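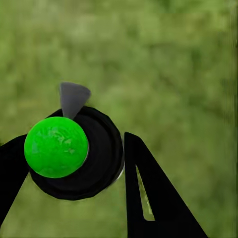
Green ball between the fingers, seen from the wrist.

The Otirness Backyard Set: a gallery
Posted by Nipon Inthanon, 3 Nov 2021

I have been wanting to put this page up since July, when the yard was a flat green square and the robot fell through it every time we pressed start. We now have 416 finished demonstrations in the simulator and I am so pleased with them that I keep opening old ones just to watch. Each one is a person in a headset driving both arms through a small outdoor chore: picking something up off the grass, passing it over, putting it down somewhere else. The policy gets the camera views and the joint positions, and it has to learn the rest from us.

The pictures on this page come straight out of the recordings, at the size the network gets them. I haven't sharpened anything or brightened anything up.

A little more on the ball. That bright lime is a color the model picks up very early in training, and the marbling helps too, because a perfectly flat green circle gave us odd depth guesses. What I love about the wrist view is how crowded it gets! There's the ball, and right behind it a big black round thing, and a gray cone poking up over the top, and all of it has to be sorted out with a finger on either side. From the head camera a cluster like that is a few pixels. From the wrist it fills the view, and you can watch the driver slow down as the fingers get close (almost everyone does this, and the policy has started doing it as well, which made my whole week).

Next, the yard itself. Uvitz is our name for the scene builder, and it can put together a yard from a short list of parts: lawn, fence, trees, bushes, something to play on. We shuffle the parts between sessions so the policy can't memorize one corner of one fence. The trees were the biggest job. Straight ones were easy, leaning ones kept sinking into the ground, and it took two of us most of a month to get trunks that meet the grass properly.

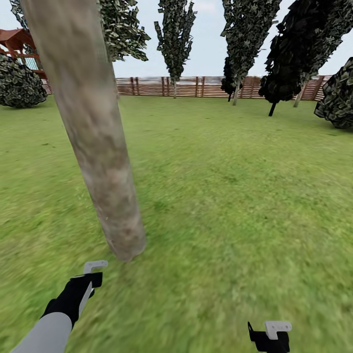
The sky was the last thing we settled on. A pale overcast one gives soft, even light, and we wanted a calm starting point before we began adding low sun and hard shadows. Those are coming in the next batch, under the name Ñahui, and the early tests look wonderful - long tree shadows right across the lawn, and the grass going nearly orange in places.

We also talked a lot about how much yard to show. A wide open lawn seems like wasted space when the chore is happening at arm's length, but the far fence and the trees give the model something steady to hold on to when the head turns. Runs recorded with the background blanked out trained faster and then drifted badly when we moved the robot to a new spot. So the fence stays, and the play structure stays, and I'm glad, because I modeled the little teal railing myself.

Drivers work in blocks of 12 demonstrations and then take a break. By the end of a block people get quick and a bit careless, and we keep those runs too, as long as the chore gets finished. Fumbles that recover are some of the best examples we have. If somebody misses, opens the fingers and comes back in from a better side, the policy gets to see what coming back looks like.

Bottles are my favorite objects to watch. They're harder than balls, and the dark ones are harder still, with black fingers closing in on both sides and the near finger hiding half of what you want to see. A bright red cap gives the driver something to aim by.
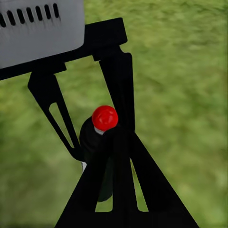 Can a policy trained on these runs be used on a real robot?
We don't know yet. So far we have only tested it in simulated yards it hadn't seen before, and the first trials on hardware will be part of the Undus project, once the second set of recordings is checked and labeled.

More pictures will go up when the Ñahui batch is done. If you'd like to try driving, write to me through the contact page and I'll send you the practice yard, which has softer physics and a very forgiving ball.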